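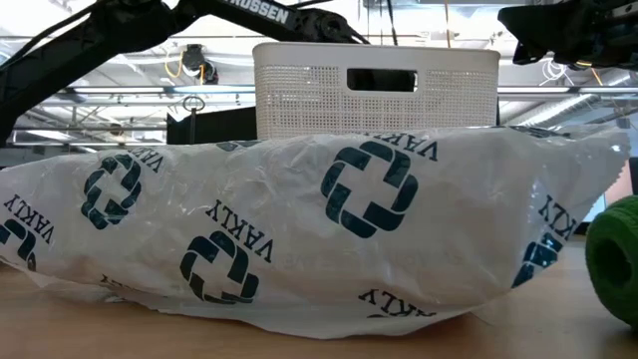
*Fixed camera, bag in front of the white basket, October build.*

**Ticket: segmentation splits plastic bag into several objects**
Component: Clostance perception, mask merge
Reported by: Gholamreza Hassanpour
Status: reopened

The release note says thin, see-through plastic is "handled." I don't buy it. On this view the mask stage returns 3 separate objects for one shopping bag, and the planner picks whichever one scores highest. Twice that was a patch around one of the printed cross logos.

**Tried so far**

- Raised the merge distance from 12 to 16 pixels. The bag came back as one mask, but it swallowed the lower part of the basket. The bag covers that part anyway, so there's no clean edge to find.
- Turned off the depth check. Worse. The shiny creases come and go in depth, and without the check they turn into grasp candidates.
- Ran the same saved view 50 times with the seed fixed. Same split every time, so please stop closing this as "intermittent."
- Swapped in the Wuredico weights. The yarn ball at the right edge got a good mask. The bag did not.

**Reply from Golestani support**

> Looks like a lighting issue. Please recalibrate exposure and retest.

Did that before filing - it's in the first log. Exposure moves the highlights to different creases and the split moves with them. I'd call that a clue about the merge step, and I'd like someone to look at it.

**My guess**

The merge step trusts color edges too much. The dark print on white plastic gives it strong borders inside the bag, while the real border, flat thin plastic on light wood, is weak. I can't prove it without the per-edge scores, and the Ruvirar viewer doesn't show them.

**Needed**

1. Per-edge scores in the debug dump.
2. A flag to refuse a grasp when touching masks disagree on depth.

Leaving merge distance at 12 for now. Not closing on a retrain alone.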